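The Case for Scoring the Whole Errand

Jan 26, 2021

Riaan Chauke, Senior Fellow, Losemberg Institute for Applied Autonomy

Since November, reviewers for our programme have been asked to read an unusual number of papers on household manipulation by humanoid robots. Most report a success rate. Very few say with any precision what the rate is a rate of. It is the position of this essay that the field has allowed the single grasp to stand in for the household task, and that funding bodies, ours included, should cease to accept the substitution.

The Turnitz study, led by Hedvika Vlček, offers a useful point of departure. Its subject is the handling of clothing in a furnished bedroom by a robot that must use its arms and legs together. The apparatus is modest: a bed, a wardrobe, a rack of coats and a timber step on which the robot stands. The authors collected 800 episodes by teleoperation and trained a single policy on them. They then ran 50 evaluation trials and scored each one twice, first by the customary method and then by a method of their own.

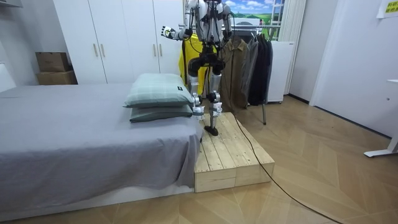
What the two scores measure

Under the customary method, an episode is divided into segments and each segment is scored separately. If the hand closes on the garment, the segment is credited. An operator may then restore the robot to a good starting position before the next segment begins. By this method the Turnitz policy achieved 89 per cent.

Under the second method, which the authors call the errand score, no restoration is permitted. The trial begins with the robot in its starting stance and ends when the garment is where it was asked to be, with the robot still standing. Of the 50 trials, 12 were completed.

The distance between those figures is the most valuable finding in the paper, and it is regrettable that it appears only in the second-last section. A reader who stops at the abstract will come away believing that the problem of the hanging garment is nearly solved.

Why should the two results differ so widely? The authors' own account is persuasive. A shirt on a hanger is a rigid object joined to a soft one, and a grip on the shoulders controls the first much better than the second.
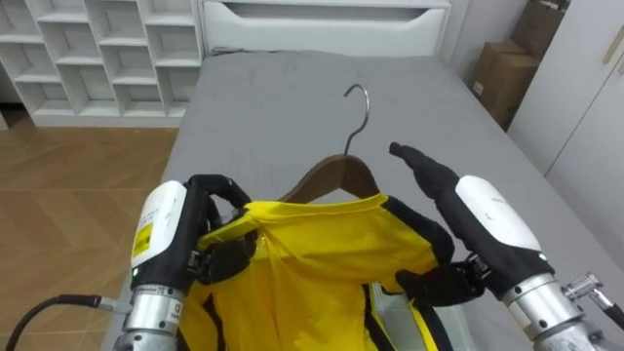
Small errors in that grip carry forward. A fold of cloth gathered under a finger at the outset costs nothing in a segment score, yet it alters how the garment hangs, and that in turn alters what the policy observes several seconds later. Teodoro Cárdenas, who reviewed the trial logs independently, attributes most of the failed errands to states of this kind — states which no single segment would have recorded as a fault. His analysis deserves wider circulation than an appendix affords.

There is also the matter of the legs. A fixed arm may hold a garment at full reach without consequence. For a standing robot, an extended arm is a matter of balance as well as manipulation, and the two have generally been studied by different groups with different measures.

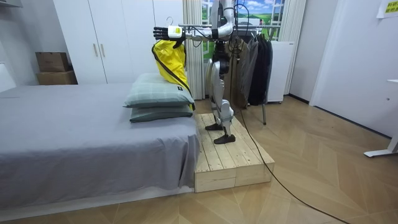
Yellow garment held out on its hanger beside the bed, Turnitz study.

Objections

Two objections have been put to me, and both merit a reply.

The first, from Apolinar Tlapale of the Villaseñor laboratory, is that segment scores are diagnostic. They tell an engineer which skill to improve, whereas an errand score of 12 in 50 says only that something went wrong. I accept this entirely. My recommendation is that segment scores be retained in the body of a paper and that the errand score be placed in the abstract, where those who allocate funds will read it.

The second is cost. Bastien Renaud, whose Vidis benchmark has been generous in its support of smaller laboratories, notes that uninterrupted trials take longer and place greater wear on the hardware. A group with one robot may be unable to run 50 of them. This is a serious concern, and I do not think it can be met by exhortation. If we require the more demanding measure, we ought to pay for it, through shared evaluation rooms and a modest allowance for repairs. 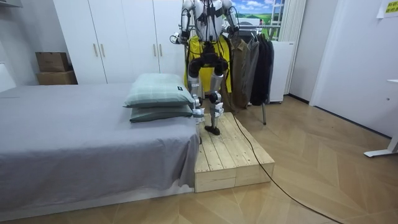 The robot on the timber step, with the clothes rack behind.

A recommendation

I would therefore ask that, from the next funding round, applicants in household manipulation report at least one uninterrupted score for each task claimed, state every form of operator assistance permitted during evaluation, and release the logs of failed trials along with those of successful ones. The Turnitz authors have done all three, at some cost to the apparent strength of their result. Other applicants should not be placed at an advantage for having done less.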